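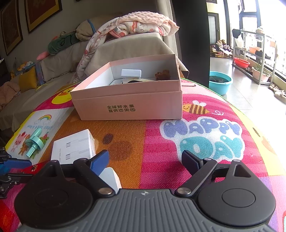 How should a foam-backed floor mat be cleaned between groups of children?

Wipe the surface with a soft cloth and mild soap in lukewarm water, dry it with a second cloth, and leave the mat flat until both faces are dry to the touch. Bleach, solvent cleaners and steam are not suitable and will void the warranty.

Purves Nursery Floor Mat
Item 1287
Supplied by Wiklow Educational Furnishings

The Purves mat is intended for supervised floor play, story time and rest periods in child care centers, libraries and waiting areas. It has a closed-cell foam core with a sealed edge and a non-slip backing. It may be used on tile, vinyl, sealed wood and short-pile carpet. It is not a fall protection surface and must not be placed under climbing equipment.

Placement
Lay the mat on a clean, dry floor. New mats are shipped rolled and may hold a slight curl at the ends; turn the mat face down overnight to release it. Where two mats are used side by side, join them with the Irnotetti edge strip, sold separately. Tape should not be applied to the printed face. On floors with underfloor heating, lift the mat at the end of each day.

Storage
Roll the mat with the printed face outward and secure it with the 2 fabric straps provided. Store upright in a dry closet away from direct sunlight. Folding leaves permanent creases in the core — these are treated as wear and are not covered.

Inspection
Staff should check the edges and backing every month. A mat with exposed foam must be taken out of use. Small lifts along the seam can be closed with the repair kit (see Accessories).

Ordering
The mat is priced at $99, with straps and a printed care card included. Schools and public agencies may order on account. Orders above $3000 ship free of charge from the Cuvidbridge warehouse; smaller orders are charged by weight. Unused mats may be returned in their original wrapping, subject to inspection.

Accessories
Irnotetti edge strip
Seam repair kit
Replacement straps, pair
Wall rack for rolled mats

Requests for fabric and foam samples should be sent to the Cuvidbridge office, with the item number and a delivery address.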